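Why Do the Doors at Vallcombe Stick? A Study of Seals, Swelling and Closing Force

Final report, Building Products module
Submitted 3 Jan 2018

1. Background

Vallcombe is a terrace of flats with 44 front doors, all fitted in the same fortnight by the same two men, and all supposed to be identical. By the first October a fair number of them could only be shut with a shoulder. The residents' newsletter had begun to call this 'the Vallcombe nudge', which suggests people had settled in for the long haul.

The doors are timber-faced with an insulated core, hung on three hinges and closed against a rubber seal that runs round the whole frame. The seal came from Plirnach. The door leaves came from Vodavent. Each firm was polite to me on the phone and each felt I would be better off ringing the other.

My question was a small one. When a door of this type is hard to close, how much of the trouble comes from the timber swelling, and how much from the seal being too fat for the gap it was given?

2. What I expected

I expected swelling. Everybody expects swelling. It is the first thing any joiner says, usually while looking at the sky. My proposal, which my tutor has kindly kept, states that swelling 'will be shown to be the main cause', and I had drafted most of a conclusion on that basis before I owned a set of feeler gauges.

3. Method

Permission was given for 40 of the doors. The other four belonged to people who were away, or who did not care to have a student kneeling in their hallway, and I can't blame them.

At each door I measured the gap between leaf and frame at nine points: three up the hinge side, three up the lock side, two along the top and one at the threshold. I then measured closing force with a spring balance hooked over the handle, pulling from inside the flat until the latch clicked. Each door was pulled five times and the middle reading kept. A moisture meter was pushed against the bottom rail, where the paint was already chipped on most doors and nobody would notice two more pinpricks.

The seal was then eased out of its groove (it is a push-fit, and comes away with a blunt kitchen knife) and the closing force was taken again without it. This was the part that residents enjoyed most. Several asked if I could leave it out. I explained about draughts, and fire, and put it back.

I had meant to use a proper load cell borrowed from the lab. It read in units that I could not persuade it to change, and it went flat at the second flat. The spring balance is meant for luggage and did perfectly well once I had checked it against known weights.
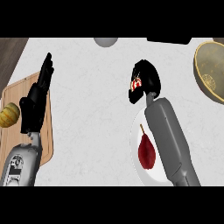 Melati Wattimena wrote back on the second draft that a door pulled five times by someone who has climbed three flights is not being pulled the same way as a door pulled five times on the ground floor, and had I thought of that. I had not. I went back and repeated the top-floor doors after a sit-down. The readings were slightly lower and a good deal closer together, and it is the repeated set that is used below.

4. Results

With the seal in, the doors that residents called 'stiff' needed plainly more force than the ones they called 'fine'. This is less obvious than it sounds, as one gentleman described his door as fine and then asked me to help him shut it.

With the seal out, the difference all but vanished. Stiff doors and fine doors closed alike, with a light pull and an empty sort of clack. Only three leaves were touching the frame anywhere, all at the top of the lock side, and those three did show the higher moisture readings my proposal had promised me.

The gap measurements told the rest. The groove was cut for a seal that squashes down to a certain thickness, and on the stiff doors the hinge side had been set too tight, so that the rubber was being crushed flat before the latch could reach its keep. A Hartono handbook in the college library, with 611 pages and no index worth the name, calls this condition 'hinge bound'. It gives it one paragraph and a drawing of a different door.

5. Discussion

So it is mostly the hanging, with the seal as accomplice, and timber swelling comes in a poor third. The October complaints still need explaining, and my best guess is the rubber, which gets firmer as the weather cools. A door that was only just closing in August would have no slack left by autumn. I did not test this. It would need the same doors measured again in summer, and I will have left by then.

Moving the hinges out by a thin packer should cure most of the stiff doors. I tried it on one, with the owner's blessing and her own screwdriver. Closing force fell to the level of its neighbours and the seal still gripped a strip of paper all the way round, which is the test the fitters use themselves.

6. Weak points

The spring balance is coarse. The moisture readings were taken at one spot per door, and the paint may have affected them. I did not measure the frames for twist, having no means of doing it in an occupied flat with a pram in the way. Handles differ too, as six residents have fitted their own, and a hook sits differently on each.

7. Further work

Somebody should look at the bin store door, which was outside my permission and is far worse than any of them.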